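Chapter 7
Planning the Purchase: What a Robot Really Costs

Last updated: January

When Dayana Cuautle set up a small robot lab at a training center in Purnby, she had a clear budget and a price quote for one arm. She thought the hard part was over. Then she started a second list, the one for everything that was not the arm, and it kept growing for 12 days! By the time she stopped, it held 207 lines, from grippers and spare fingertips to power strips and storage bins.

That second list is the subject of this chapter, and it is one of the most enjoyable parts of the whole job. Planning for equipment makes you picture the work in detail before you spend a dollar. What will the arm pick up? How far will it reach? Where will people stand, and where will the cables go?
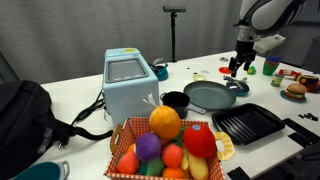 Small items deserve their own line in the budget. Cuautle set aside $500 for things the robot would handle, and she picked them for variety: soft and hard, round and flat, light and heavy, with handles and without. A gripper that does well with a block may struggle with a pot lid, and you want to learn that early. Props also wear out or get lost, so plan to buy some of them twice.

Furniture is next. A table has to be steady and deep enough for the reach of the arm, with room left over for stands and cords. Her colleague Evaristo Quintero taped the outline of each table on the floor before ordering — a cheap test that saved them from buying one too wide for the door.

The total for the second list came to $2,243, not counting staff time. We will work through that number line by line in Section 7.2, then compare it with the plan Eirlys Phillips wrote for a larger shop in Tondulville, where three arms share one set of tools.

Before you read on, take a sheet of paper and choose a task you would love to see a robot do. Write down every object it would touch. Keep the sheet nearby — you will put prices on it in Section 7.1.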